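Wheel profiles reset to default after sleep (Proltetti 2 base, Lobo software)

Posted 26/09/2020
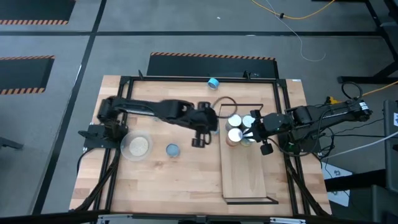 Hi all, hoping someone has run into this one as I'm properly stuck. I've got the Proltetti 2 wheel base with the Lobo control software, and every time the PC goes to sleep and wakes up again, the software loads the default profile and won't let me pick any of my own. They're still in the list, they're just greyed out. If I restart the whole PC they come back fine, until the next time it sleeps!

I mostly play Rusthorpe (the rally one), and I've got a profile for gravel and another for tarmac that took me ages to get right, so driving on the defaults feels awful. The rotation goes up to 983 degrees for some reason, and the force feedback gets so light it's like steering a shopping trolley.

What I've tried so far:

Unplugging the base and plugging it back in while the software is open. It beeps, the software says "device connected", profiles still greyed out.

Different USB ports. I've been through all 4 on the back of the PC and the front ones as well, no change.

Turning off the setting in Device Manager that lets Windows switch off USB to save power. I really thought this would be it, but no.

Running Lobo as administrator. Same thing.

Full uninstall, deleted the leftover folder, installed again. This worked for one evening and I got all excited, then it slept overnight and I was back where I started.

I haven't touched the firmware yet. I had a bad time with an update last December on my old wheel (it was a paperweight for a week) so I'd like to leave that until last if I can.

Pedals are fine throughout, by the way. They're plugged in on their own cable and keep their settings whatever I do.

Update: Wolfram Reuter from support replied, very quick, thank you! He asked me to close Lobo from the tray before the PC sleeps and open it again after. I've done that twice now and both times my profiles were there and I could pick them. So it looks like the software doesn't like being left running. It's a bit of a faff having to remember, but at least I can drive.

Second update: forgot to close it last night and yep, greyed out again. Closing it and opening it afterwards doesn't help at that point, it still needs the restart. I've sent the log file over, and Wolfram has passed it on to the people who write the software.

One more thing, does anybody with the Costance rim get this too? Mine's the round one and I'm wondering if it matters which rim is fitted. I'll leave the ticket open for now.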